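Kestier Adds Honed Finish to Parry Countertop Line

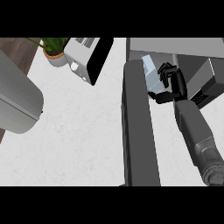

DRORNAR, Dec 19, 2018 - Kestier will offer its Parry series of stone countertops in a honed finish starting in July. The series has been sold in a polished finish only. Slabs are cut and finished at the company's Susach plant, which has 148 employees and ships around 2000 slabs a month.

The honed surface is ground to a lower gloss level and sealed before shipment. Slab thickness is 3 cm, the same as the polished version, and existing edge profiles and sink cutouts apply. Resealing is recommended once a year. Dealers may order sample sets through their regional office.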